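# Reabrir la mina de Prellwood: ¿alguien ha leído el proyecto completo?

**galena_77** · 28 de febrero de 2022

Abro hilo porque el otro se ha llenado de mensajes sobre el precio del cobre y no hay forma de seguirlo. Kuvuvley ha presentado la documentación para volver a explotar el wolframio de Prellwood. Son 400 páginas entre memoria, estudio de impacto y plan de restauración. He leído la memoria y la parte de aguas. El resto lo tengo pendiente.

Lo que he sacado en claro:

- Explotación subterránea por la galería antigua, más una rampa nueva.
- Vida útil prevista de 10 años.
- Planta de concentrado a pie de mina. El concentrado sale en camión.
- Los estériles se devuelven en parte al hueco como relleno en pasta. Lo que sobra va a una escombrera en la ladera norte.

El plazo de alegaciones termina en abril. Me interesa sobre todo lo que opine quien haya trabajado en interior.

---

**barrenista**

Trabajé en interior bastantes años, en otra cuenca. El relleno en pasta funciona bien si la planta de pasta está en marcha desde el principio. El problema habitual es que se deja para la segunda fase, y mientras tanto todo va a la escombrera. ¿Dice la memoria cuándo entra en servicio?

---

**galena_77**

En el cronograma aparece en el año 2. El primer año todo el estéril va a superficie.

---

**barrenista**

Pues ahí tienes una alegación. Que condicionen el arranque de la planta de concentrado a que la de pasta esté montada y probada.

---

**rio_abajo**

Vivo aguas abajo y lo de la escombrera me preocupa menos que la galería. Lleva inundada desde el cierre. Para entrar hay que desaguarla, y esa agua tiene que ir a algún sitio. En la parte de aguas hablan de una balsa de tratamiento con cal, pero el análisis que adjuntan es de una sola campaña, en época seca. Con una campaña no se dimensiona nada.

---

**tonelaje**

Una campaña es poco, de acuerdo, pero la mina ya drena sola por la bocamina desde hace décadas y no la trata nadie. Con el proyecto al menos habría un punto de vertido autorizado y controles. Sin proyecto seguimos como estamos.

---

**rio_abajo**

Eso es lo que dice el folleto. El caudal que sale solo no tiene nada que ver con bombear la galería entera en unos meses. Y lo que se mueve al bajar el nivel tampoco es lo mismo que lo que rebosa.

---

**tonelaje**

No he leído el folleto, he leído el anexo 4. El desagüe está planteado por niveles, con parada entre uno y otro para muestrear. Se puede discutir si las paradas son suficientes, pero no es vaciar la galería de golpe.

---

**galena_77**

Confirmo lo de los niveles. Lo que no encuentro es qué pasa si la muestra de una parada sale mal. Pone «se revisará el tratamiento» y nada más. 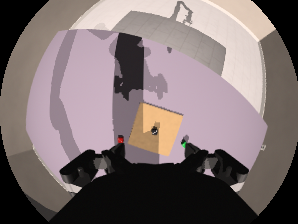 ¿El concentrado se va a refinar en el país o se exporta tal cual?

Se exporta. La memoria cita un contrato de venta con Flakeck, que tiene la planta química fuera, y no contempla ninguna fase posterior al concentrado en Prellwood ni en la comarca.

---

**veta_sur**

Esa última respuesta es la que me deja frío. Nos venden la mina como soberanía de materias primas, y luego el concentrado sale del país y volvemos a comprar el metal ya transformado. La parte con más valor se queda en otro sitio y aquí queda la escombrera.

---

**tonelaje**

Una planta química para el tonelaje de Prellwood no se paga. Haría falta juntar el concentrado de varias minas, y esas minas no están abiertas. Por alguna hay que empezar. Si esperamos a tener la cadena entera antes de abrir la primera, seguiremos comprándolo todo fuera.

---

**veta_sur**

O se empieza por el reciclaje, que hay mucha herramienta de metal duro gastada que se vende como chatarra a intermediarios. Seyoum recoge plaquitas usadas en talleres de mecanizado y paga por kilo. En el taller donde estoy se las llevan dos veces al año. De eso en el estudio de alternativas no hay ni un párrafo.

---

**barrenista**

El reciclaje está bien y hay que hacerlo, pero el estudio de alternativas de una mina compara formas de hacer esa mina. No le puedes pedir a Kuvuvley que evalúe el negocio de otro. Esa discusión va con la administración, en el plan de materias primas.

---

**veta_sur**

La alternativa cero es obligatoria y la despachan en media página. Ahí sí cabe.

---

**barrenista**

En eso te doy la razón. Media página es floja.

---

**rio_abajo**

¿Y la fianza? En el cierre anterior no quedó dinero para sellar nada, y así está la bocamina.

---

**galena_77**

El plan de restauración la calcula sobre la superficie afectada el primer año y propone actualizarla después. No veo partida para tratar agua tras el cierre, solo seguimiento durante cuatro años.

---

**rio_abajo**

Cuatro años de seguimiento para una mina que sigue drenando décadas después de cerrar. Eso lo alego yo, que tengo los recibos de los análisis del pozo.

---

**tonelaje**

Con lo de la fianza no discuto. Debería incluir el tratamiento.

---

**galena_77**

Resumo para quien quiera presentar escrito: planta de pasta antes del arranque, más campañas de agua (al menos una en época de lluvias), criterio de parada por escrito en el desagüe, alternativa cero desarrollada y fianza con tratamiento posterior al cierre. Lo del refino lo dejo fuera de mi escrito, que cada uno haga lo que vea. Cuando tenga el borrador lo cuelgo en este mismo hilo.

---

**veta_sur**

Yo sí lo meto, en escrito aparte.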